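# The candy problem

Pascal Gilbert has a slide he likes to show investors. It says that Britero, the control software his firm Brovenum sells, learns a new picking task from 30 recorded demonstrations. I asked to see what went into the number.

What goes into it is candy. Bars and small wrapped sweets get pinched with a pair of hand-held grippers, and every squeeze is logged, cleaned up and fed to a policy that is later asked to do the job without a human wrist behind it. 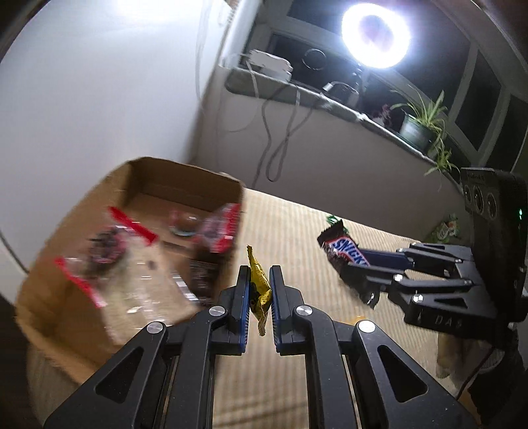 Gilbert calls this stage "the easy part," and I think he has it backward. The person holding the handle decides where to grab, how hard, and when to give up and try again. All of that judgment ends up in the data, and the software gets the credit.

Mahtab Tabrizi runs the tooling side at Histville, a rival lab that tried Britero for two weeks this May. Her team started with 772 recordings and threw out 70 before training. The usual trouble was timing. Camera images and finger positions had drifted apart, so the model was being taught to close on a spot the fingers had already left.

"The planner looked brilliant on the replay," she told me. "Then we moved the box."

Moving the box is a fair test, and a cheap one. Brovenum's own report doesn't include it. It does include a long section on perception, which claims the system handles shiny wrapping well. Foil throws back whatever light is in the room, and a twist of it can look quite different from one angle to the next. I'd want to see failures broken out by wrapper before I believed a single average. 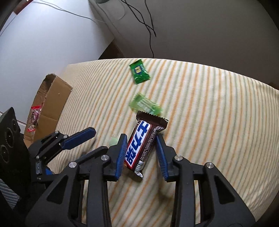
*A Snickers bar between ribbed blue finger pads, with a second gripper to the left.*

A chocolate bar is kinder to a planner. It has long sides and a fairly plain shape, and a grasp that lands a little high may still hold. Mix enough bars in with the small stuff and the success rate climbs on its own. Gilbert didn't dispute this when I put it to him. He said customers pick mixed goods too.

Some do. The next release, Harawira, is supposed to flag bad timing as recordings come in, and Tabrizi says she'll try it. She wants the raw logs first.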